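Werkstattbuch Momenska, Wäscheteil
Eintrag vom 10. Mai 2026

Also gut, wieder Wäsche. Im März hatte ich hier reingeschrieben, dass ich bis zum Sommer kein T-Shirt mehr anfassen will, und jetzt sitze ich doch wieder da und tippe über T-Shirts. Wumpini hat mir den Satz natürlich vorhin laut vorgelesen. Danke dafür.

Die Frage, die Adjoa letztes Mal an die Tafel geschrieben hat, steht immer noch da: »Würdest du das Ding bei deiner Mutter aufstellen?« Gemeint ist das Falten auf dem Bett, ohne Tisch, ohne Faltbrett, ohne dass vorher jemand alles glattstreicht. Meine Antwort heute: noch nicht, aber ich zögere inzwischen länger, bevor ich nein sage.

Kurz zum Stand. Nukska (so heißt bei uns die Faltsoftware, ich weiß, der Name ist furchtbar) hat jetzt 403 Durchgänge im Speicher, davon 210 mit Oberteilen. Der Rest ist gemischt, Handtücher, Kissenbezüge, ein bisschen Kinderkram. Oberteile sind also gut die Hälfte, und trotzdem sind sie das, was am schlechtesten läuft. Ein Handtuch hat vier Ecken und ist nett zu einem. Ein T-Shirt hat irgendwie auch vier Ecken, nur dass zwei davon Ärmel haben und der Kragen so tut, als wäre er auch noch eine.

Was ich diesmal wissen wollte: wie viel vom Ärger kommt vom Kleidungsstück und wie viel von der Unterlage? Ein Spannbettlaken ist ja selber Stoff, mit eigenen Falten, und die Erkennung hält so eine Lakenfalte gern für einen Saum. Bei uns auf der Werkbank (hart, glatt, langweilig) passiert das nie. Auf dem Bett dauernd!

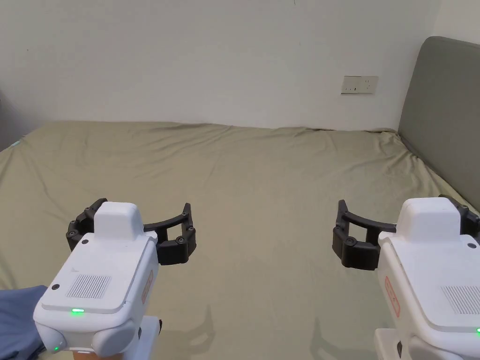

Beide Greifer offen über dem grünen Laken. Die Falten darin sind genau die Sorte, um die es geht.

Ich habe deshalb eine Auswertung nur für die Kantenerkennung gemacht, ohne Greifen, ohne alles. 107 Ausschnitte, alle mit Laken als Hintergrund, von Hand durchgesehen — meine Augen haben sich bedankt. Fehlalarme gibt es vor allem dort, wo eine Falte lang und gerade ist und schräges Licht abbekommt. Die kurzen, krummen stören fast gar nicht. Das hätte ich andersrum erwartet, ich hätte auf die knubbeligen Stellen getippt.

Zweites Thema, das Greifen am Saum. Wenn beide Ecken sitzen, ist der Rest halb geschenkt: anheben, Spannung drauf, rüberlegen. Aber »sitzen« ist so ein Wort. Eine Backe, die nur Stoff fasst, ist gut. Eine, die Stoff plus Laken fasst, hebt einem das halbe Bett mit hoch, und dann wird es albern. Olga will dafür eine Schwelle auf den Motorstrom legen, ich würde lieber schon beim Anfahren flacher kommen. Wir haben uns nicht geeinigt, probieren aber beides (ihre Variante zuerst, die ist schneller eingebaut).

Und die Spannung! Zu wenig, und das Shirt hängt durch und legt sich beim Ablegen in Wellen. Zu viel, und dünner Strick wird länger, als er sein sollte. Menschen machen das nebenbei, während sie telefonieren. Ich habe gestern Abend zu Hause mal bewusst auf meine Hände geachtet und konnte danach keine einzige Socke mehr normal zusammenlegen.
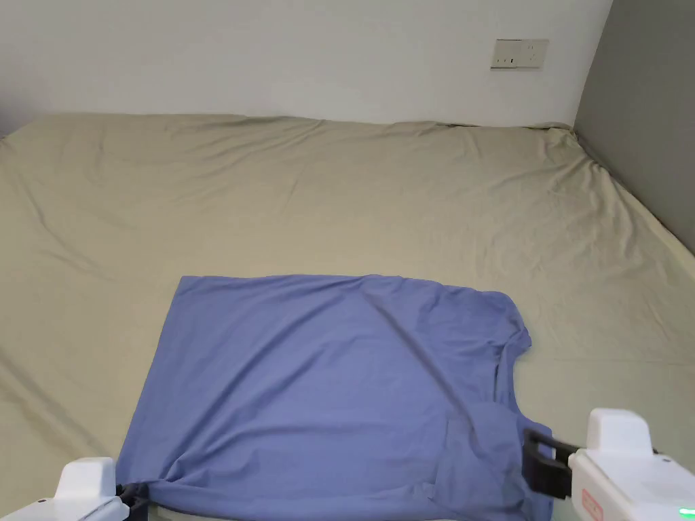

Akosua meinte dazu, wir seien viel zu verliebt in die Ecken. Wer Wäsche macht, greife ein Shirt auch mal mitten im Stoff, schüttle es einmal kräftig aus und habe dann erst Ecken, und solange die Maschine nicht schütteln könne, brauche man über Haushalt gar nicht zu reden.

Da ist was dran, leider. Ausschütteln ist bei uns bisher überhaupt nicht vorgesehen. Schnelle Bewegung, weiches Material, zwei Arme, die sich einig sein müssen, das wollte bisher keiner anfassen. Ich schreibe es trotzdem auf die Liste, und zwar weiter oben, als mir lieb ist.

Dann die Sache mit dem Haufen. In allen schönen Videos liegt das Kleidungsstück schon flach da. In einer echten Wohnung liegt es zusammengeknüllt irgendwo, und drumherum liegt auch noch was. Für Nukska ist »Knäuel auf Bett« eine völlig andere Aufgabe als »Shirt auf Bett«, obwohl es dasselbe Shirt sein kann. Das Suchen nach einem brauchbaren Anfang frisst die meiste Zeit, und in dieser Zeit sieht das Ganze von außen so aus, als würde es nachdenken. Tut es auch, nur eben schlecht.

Kleinteile sind noch so ein Punkt. Wenn neben dem Stoff etwas Hartes liegt, muss das erst weg oder zumindest umfahren werden. Im Moment umfahren wir, mit viel Abstand, und verlieren dadurch Platz auf der Matratze. Bawa (das Modul für die Hindernisse) kennt genau zwei Zustände, »frei« und »Finger weg«. Ein dritter wäre schön: »kannst du zur Seite legen«.

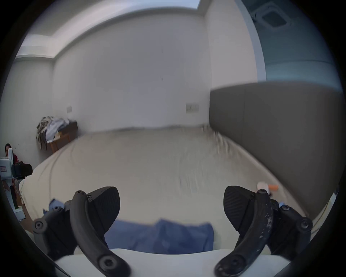
Adwoa schrieb mir dazu in den Entwurf: Mir wäre eine Maschine lieber, die nur den Haufen sortiert und gar nichts faltet. Hell, dunkel, Handtücher, fertig. Das Falten mache ich beim Fernsehen selber, das Sortieren hasse ich, und ein schief sortierter Haufen tut keinem weh.

Habe länger darauf herumgekaut. Sortieren wäre tatsächlich viel näher dran an dem, was wir können, einzelnes Teil greifen, anheben, Farbe und Form grob bestimmen, ablegen. Keine Ecken, keine Spannung. Nur das rote Sockenproblem, also das eine Teil, das im falschen Stapel landet und dann alles rosa macht. Wie viele Fehler lässt man da durchgehen? Bei 100 Teilen einer? Meine Mutter würde sagen: keiner, und schon sind wir wieder bei der Tafel.

Offen, bevor ich es vergesse:
Olgas Stromschwelle einbauen und gegen die alte Version laufen lassen.
Lakenfalten, lange gerade Sorte, extra markieren. Wumpini hat halb zugesagt.
Mit Adjoa über das Schütteln reden, auch wenn sie stöhnt.
Bei Drunadex nach weicheren Fingerauflagen fragen, die gerippten sind für Frottee super, bei feinem Strick traue ich ihnen nicht ganz.
Sortierversuch mit gemischtem Haufen, kleiner Umfang, noch ohne Falten.

Ach so, und das Ladekabel fürs Auswertungs-Notebook liegt jetzt in der zweiten Schublade, nicht mehr hinter dem Drucker.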